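Ticket 466 - Unit listing drops the Sarstead volunteer battalion

Hello, and thanks for your patience with this one! The Oltby military formations database still skips the battalion when I sort by brigade. Puma company shows up fine, under both its old name and its new one. 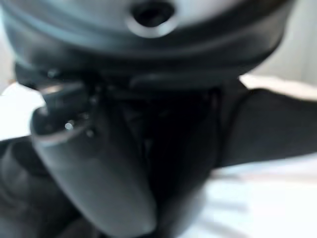

Photo: Dudau Archive

Reply, 16:23: We found 23 entries with a blank parent unit - yours was among them. I've filled it in and started the index again, so please give it 40 minutes and then try your search once more. Status: pending.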